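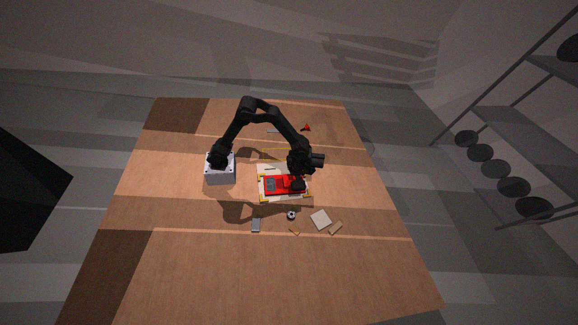 *Robot arm over the tray, red object underneath.*

16 June 2020

Up at six to get the light on the north wall before the sun came round. I have been working on the Tilten panel since February and it is still not right in the lower left, where the river turns. I scraped back a strip as wide as my hand and put down a thin grey over the old green. It sat better once I had stood at the back door and looked at it from there. Left it alone after that and had toast.

The post brought a letter from Grultier. They want 12 works for the autumn hanging, all on paper, none wider than 80 centimetres. I had been told canvas was fine. Three of the ones I meant to send are canvas and one is board, so those are out. I went through the plan chest after breakfast and laid everything on the floor of the front room. Seven are good enough. Two more would be if I trimmed them, and I don't like trimming. That leaves three to make, and the van comes at the end of next month.

Framing quote from Piltano was in the same post: £581 for the lot, plain ash, ordinary glass. Non-reflecting glass is a good deal more and I have said no to it. The gallery room faces a brick wall and there will be little glare. I wrote back before lunch and asked if they could keep the old mounts on the harbour drawings, which are a warm white they no longer list.

Lunch was soup. Rang the print workshop on Chu Street to ask about the big press. They are letting people in again, two at a time, mornings only, and you bring your own blankets and rags. I have put my name down for two sessions. The etching plates have been in newspaper under the bench all spring and one has a spot of rust on it near the top edge. Rubbed at it with oil and fine wool. Most of it lifted. The rest will print as a smudge in the sky, and I can live with that.

Did the accounts in the afternoon, which I had put off. The year so far comes to £2,217 from sales, nearly all of it before the spring. Evening classes brought in nothing after they closed the hall. I wrote the figure on the inside cover of the ledger and shut it.

Went out at five and walked up to the allotments and back by the canal. Drew the lock gates from the towpath, two quick ones in pencil and a slower one in ink. The slow one has the weight of the timber but I got the far bank too high. The first pencil one might do for Grultier if I work it up larger.

Need to order: heavy cartridge paper, black ink, gummed tape, a new blade for the mount cutter. Supper late. Washed the brushes and left the skylight open a notch for the smell.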